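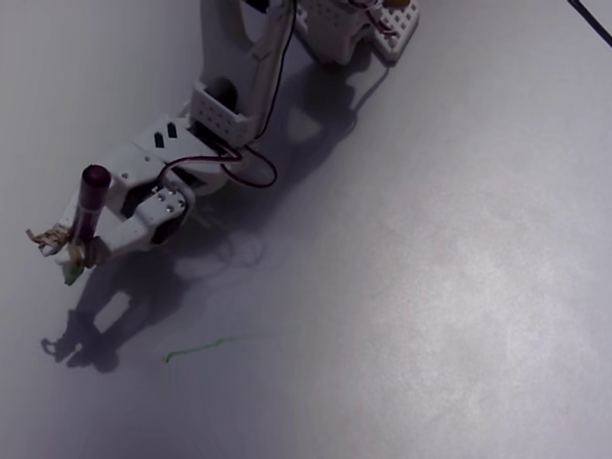
Unit 5. Contact tasks and the state of chore automation
Course notes, K. Kioko. Revised July 14, 2025

5.1 The question

The last unit dealt with moving a tool through free space. Most useful work in a kitchen or a machine shop is done in contact with something: wiping, scraping, scrubbing, sanding, marking out. The question for this unit is how much of that work a low-cost arm can do today, and what stops it doing the rest.

Drawing a line with a marker is the reference task. It has the structure of wiping a counter or scribing a cut line -- hold a tool, bring it to a surface, keep it there, move sideways -- and it leaves a record that can be measured afterward. A wiped counter is much harder to grade.

5.2 What the task requires

Grasp. The marker is a smooth cylinder held by a pair of fingers. Friction at the contact resists slip along the axis and rotation within the jaws. Bare printed plastic is a poor friction surface, and a soft wrapping on the fingertips raises the coefficient. It also adds compliance, so the tool tilts under side load. The tilt is small, but it occurs at the grip and the joint encoders do not report it.

Normal force. With position control only, the force on the surface is set by the height error multiplied by the stiffness of the arm and grip. Too high and the line breaks up. Too low and the tip is crushed or the servos stall. Neither condition is visible in the commanded path.

Lateral motion. Gear backlash shows up mainly where a joint changes direction. Expect hooks at the ends of strokes and waviness along them. When you read a trace, separate the two: a hook usually belongs to approach or lift-off, a wave to the joints.

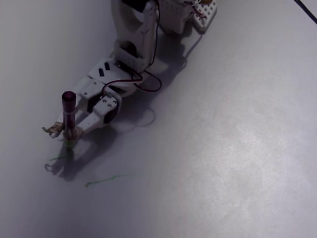 Cable routing also matters. A wire loop at the elbow acts as a weak spring whose force changes with pose. On a heavy industrial arm this is ignored. On a light arm it can be comparable to the friction in the joint, and it should be recorded in your setup notes.

5.3 From lines to chores

The Madville exercise used 200 commanded strokes on a flat tabletop. Of these, 47 were rejected for gaps in the line. Most of the rejected strokes were traced to height error, and few to loss of grasp. Flat, rigid and level is the easiest surface a machine will meet. A counter has crumbs and seams, and a shop bench has chips and oil.

For chores, the position in these notes is as follows. Single-tool contact work on a known flat surface is feasible with cheap hardware if some failed strokes are acceptable. The same work on an unknown surface needs force sensing or a deliberately soft wrist. Changing tools, uncapping a marker and noticing that a tool has run dry remain separate problems, covered in Unit 6.

5.4 Exercises

Derive the normal force for a 1 mm height error, using the stiffness you measured in April.

Propose a pass criterion for a wiping task that does not depend on a human grader.

Reading: Barua, chapter 5; the Plivby lab sheet on fingertip materials.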